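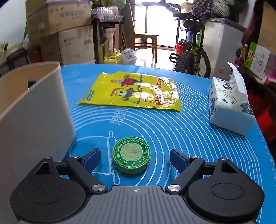
Why does a silicone baking mat stay sticky after it has been washed? The stickiness is a film of baked-on oil that has bonded to the surface, and ordinary dish soap at sink temperature removes only the loose part of it.

51 shares
5 comments

The film builds up in thin layers. Each time fat is heated on the mat, a small part of it polymerizes, in the same way oil does on a seasoned skillet. Aerosol cooking sprays speed this up, mainly through the lecithin they contain. A mat in this state feels tacky when dry, smells faintly of old oil, and may show darker patches where trays of cookies sat. It is safe to use, but new food picks up the smell.

The method below is for plain silicone mats and for mats with a woven fiberglass core. Check the maker's instructions first if the mat has a printed design.

What you need

Grease-cutting dish soap, without added moisturizer
Baking soda
White vinegar
A soft brush or the soft side of a sponge
A rimmed sheet pan large enough to hold the mat flat
A lint-free towel

Do not use steel wool, abrasive powder, oven cleaner or a blade. On a fiberglass mat, any scratch that reaches the core means the mat has to be thrown out.

Step one: hot soak

Lay the mat flat in the sheet pan. Put a line of dish soap across it and add the hottest water your tap will give until the mat is covered. Leave it for 20 minutes. Rub the whole surface with the sponge, turn the mat over, and rub the other side. The underside collects as much oil as the top and is often skipped.

Drain and rinse with hot water. Cold water sets the loosened oil back on the surface.

Step two: baking soda paste

Mix 2 parts baking soda to 1 part water. Spread the paste over the tacky areas in a thin, even coat and leave it for 30 minutes. If the paste dries out, mist it with water. Work it in small circles with the brush, then rinse until the water runs clear.

Step three: vinegar rinse

Wipe the mat with vinegar diluted with an equal volume of water. This takes off any soda residue and the mineral deposits left by hard water, both of which can look like grease once the mat is dry. Rinse again. Do not combine this with step two. Vinegar and baking soda mixed together largely cancel out, and the foam does little for grease.

Step four: heat

Place the clean mat on a bare oven rack at 350 degrees for 5 minutes, then take it out and let it cool. Turn on the hood fan first. If oil beads appear on the surface, wash the mat once more with hot soapy water while it is still warm to the touch. Stay under the temperature limit marked on the mat. If no limit is marked, leave this step out.

Drying and storage

Dry with the lint-free towel and hang the mat over a rail or a cabinet door for an hour. Paper towels leave fibers – these hold moisture and are hard to see until the next batch of dough picks them up. Store the mat flat or loosely rolled. Fiberglass mats must not be folded, as a sharp crease breaks the fibers.

How often

A hot soap wash after every use is enough for bread and cookies. Run the full method when the mat feels tacky after drying, or before switching from savory to sweet baking. Mats used only for rolling dough or candy work at room temperature rarely need more than step one.

When to replace

Replace the mat if the core is exposed, if the edge has split, or if the tackiness comes back after two full treatments. Staining alone does not matter. Silicone takes color from turmeric, tomato and berries, and the color does not transfer to food.

Comments

Aarti Rana
Does this work on the small air fryer liners? Mine have ridges and the oil sits in the grooves.

Brijesh Kashyap
Yes, but use a bottle brush for step two. I also let the paste sit for an hour.

Qiuyue Guo
My dishwasher leaves a white haze on both mats. Vinegar took it off one and the other is unchanged.

Pramila Vishwakarma
@Qiuyue Guo could be detergent etching, in which case it won't come off. Mine has baked fine that way since December.

Bianca Oprea
Skipped the oven step, no limit marked. Came out clean on the second soak.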